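**Senior cat hates the new fountain, back to bowls?**

**tromomico_mom** -- 13 Aug 2018

Hi all, long time reader, second post I think. My girl Lahlou is 17 and her vet wants her drinking more, her kidney numbers are creeping up. So I bought one of those Nastavell fountains because everyone on here raves about them. She looked at it, looked at me, and went to drink out of the dog's bowl. It's been running in the kitchen for two weeks and I have seen her use it maybe twice, both times in the middle of the night when she thought I was asleep.

I've tried it with the flower top on and with it off. I've tried it by the window and by the fridge. The dog likes it fine, so at least someone's hydrated!

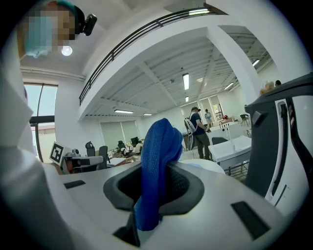
Anyway she's on half wet food, half dry, and she was never a big drinker even as a kitten. Do I keep at it with the fountain or give up and go back to plain bowls? I paid 34 dollars for the thing so I'm a little stubborn about it.

**juvero77**

Where is it compared to her food? My old guy wouldn't touch water that was right next to his dish. I moved it across the room and he was drinking that same evening. Also check the pump, the Nastavell hums if there's any hair in it and some cats hate that.

**gravelpaws**

I'm going to be the grump here. Fountains are a gimmick for most cats. Skip it, go full wet food, and stir a spoonful or two of warm water into every meal. You'll get more water into her that way than any gadget will. My last cat made it to 20 on exactly that.

**Aicha Radwan**

@gravelpaws I wouldn't say gimmick. Two of mine ignore every bowl in the house and drink from the fountain all day. But yes on the wet food, especially with kidneys. I'd check with the vet before changing a 17 year old's diet overnight though, their stomachs do not forgive you.

**gravelpaws**

Sure, go slow. I never said overnight. I still think people spend money on pumps when the answer is in the can.

**tromomico_mom**

Ok so the fountain IS right next to her food, I never even thought about that. Moving it tonight. And the vet did say more wet food was fine, she just gets picky about the texture -- she'll lick the gravy off and leave the chunks for the dog, who is getting very round.

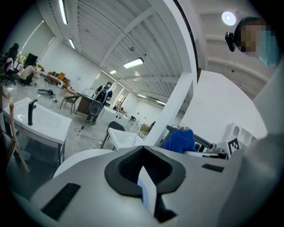 I also forgot to say she has some arthritis in her back legs, and the fountain is kind of tall. She has to stretch up a bit to reach the top part. Could that be it?

**juvero77**

Oh that could totally be it! Try a wide shallow dish somewhere she already naps, so she doesn't have to walk far. I have 4 dishes scattered around, including one upstairs by the bathroom, and it's always that one that's empty.

**Aicha Radwan**

Seconding wide and shallow. Mine hate having their whiskers touch the sides (or at least they act like it). And try pate with water mashed in if she only wants gravy, it turns into a sort of soup.

**pickleandbean**

Does anyone add tuna water? My vet said no because of the salt but my sister's vet said a little is ok??

**gravelpaws**

Not with kidney trouble, no. Plain chicken you boiled yourself, no onion, no garlic, no salt, and use the water from that.

**tromomico_mom**

Boiling chicken now, the dog is beside himself. Fountain is over by the couch and I put a pie plate of water next to her heating pad. She sniffed the pie plate and sat down in front of it with her back to me. Will report back this weekend!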